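Subject: Re: [rail-trips] Through tickets and the night connection at Pudura
From: Tahmineh Golestani
To: rail-trips list
Sent: Monday, 22:04

Kuldeep Sachdeva wrote:

> I am planning the coast line trip for August and have two questions.
> The new timetable shows the evening train from Zokari reaching Pudura
> at 21:38, with the night train to Limetti leaving at 22:00. The
> booking site will not sell me both legs on one ticket. It offers each
> leg by itself without complaint. Is the connection no longer
> guaranteed, or is this a fault in the site?
>
> Second, does anyone know whether the day pass is still accepted on
> the night train with a supplement? The fare table on the site lists
> 3,458 for a through berth and 3,192 for a berth with a pass, but I
> cannot find where to enter the pass number.
>
> Kuldeep

Kuldeep,

Answers in order, with some additions. I made this trip in both directions in the spring and went through the conditions of carriage again this evening.

1. The connection

It is a fault in the site, or more exactly a setting in it. The booking engine applies a minimum change time at each station. At Pudura the value was raised when platforms 1 and 2 were closed for rebuilding. The footbridge was out of use then and passengers had to walk around by the road. The footbridge is open again. The value has not been put back, so any change of 22 minutes fails the check and the engine drops the through fare.

The counter at Zokari can override this. Ask for a through ticket with a stated connection. The clerk has to enter the two train numbers by hand, and you should check that both appear on the same sheet. If they are on two sheets you have two contracts, and a late arrival at Pudura is your own problem. On one sheet, the night train is either held or you are carried on the next service at no charge.

Neelam Singhal reported on this list that the counter at Dwivedi refused to do the same thing. I believe that counter is run by an agent and does not have the full system. Use Zokari, or phone.
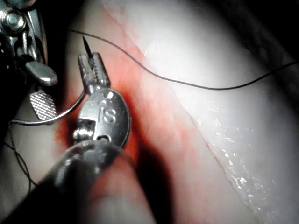 Photo: Shanti Srivastava

2. The change itself

The evening train arrives on platform 3. The night train leaves from platform 5, at the far end, and it is longer than the platform. Coaches are lettered from the front. The berth coaches are normally A to D, and the seated coaches are behind them. The sign on the platform still shows the old order, with the berths at the rear. Ignore it and read the letters on the coach doors.

There is a lift on platform 3 and a lift on platform 5. The one on platform 5 was working both times I used it. Without heavy bags the change takes four minutes. The station shop closes at 21:00, so buy water and food in Zokari. The night train has a trolley but it does not pass through the berth coaches after departure. Breakfast is included with a berth and is handed out one stop before Limetti.

3. The pass

The pass is still accepted. The two figures you quote are correct for a berth in a four-berth compartment, and the difference between them is the seat portion of the fare, which the pass covers. You pay the rest as a supplement. The site shows the fare but has no field for the number, and this has been the case for as long as I have used it. If you buy the 3,192 ticket at the counter, the clerk writes the pass number on it. If you buy it by phone, they put the number in the remarks and you show the pass on board.

Two points on dates:

The pass has to be valid on the day of departure. It does not have to be valid on the day of arrival, even though you reach Limetti the next morning. This is in the conditions under "night services" and I have had it accepted by two different conductors.

The pass day runs from midnight to midnight. If you use it on the evening train from Zokari, the same day covers the seat portion of the night train. You do not use a second day until you board something else in Limetti. The local bus from the station to the old harbor counts as something else. A single bus fare is cheap enough that I would pay it and keep the pass day. 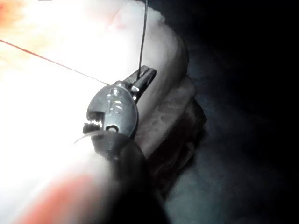 4. The other direction

Kanchan Bansal asked about the return in a separate message, so I will put it here to keep it in one thread. The night train from Limetti reaches Pudura at 06:12. The first train to Zokari leaves at 06:50, and the booking engine accepts that change and sells the through ticket as it should. On Sundays the 06:50 does not run and the next one is at 08:20. The waiting room on platform 1 opens at 05:30 and is heated. The luggage lockers are outside it, next to the ticket machines, and take coins only.

If the night train is late and you miss the 06:50, the 07:35 stopping train accepts the same ticket. It is slow but it gets to Zokari ahead of the 08:20. The journey planner hides it because the 08:20 is marked as the preferred service.

5. Berths

Berths are assigned at the time of booking and the engine fills compartments from the front of the coach. The compartments at each end are over the wheels and are noisier. You can ask the counter for a middle compartment. Upper berths have more room for bags, because the shelf over the corridor opens toward them. Lower berths are folded up for seating until 22:30, so if you want to lie down at departure, take an upper.

I do not have a current answer on bicycles. The conditions say they must be bagged on the night train, with no size given. If someone has taken one this year, please post the dimensions of the bag and which coach it went in.

Tahmineh

--
rail-trips mailing list
To change your settings or leave the list, see the link in your welcome message.
Please trim quoted text when replying.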